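Ferenex 86 Undercounter Glasswasher for Inns and Small Hotels

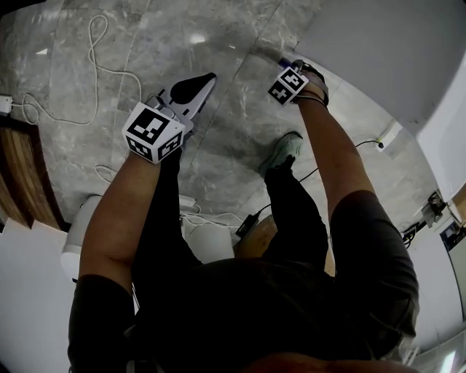

Product notes: Lies Claeys | 2 min read

The Ferenex 86 fits beneath a standard bar counter and runs on a single-phase supply. Rated output is up to 469 glasses per hour. Four programs are stored, including a cold rinse for beer glasses. The drain pump is fitted as standard; the water softener is ordered separately. Service interval: 2000 cycles. Orders placed by noon Wednesday ship the same week.

Filed under: Bar & Cellar Equipment

Related items
Ilska bottle cooler, two-door
Enache ice maker
Rornden glass racks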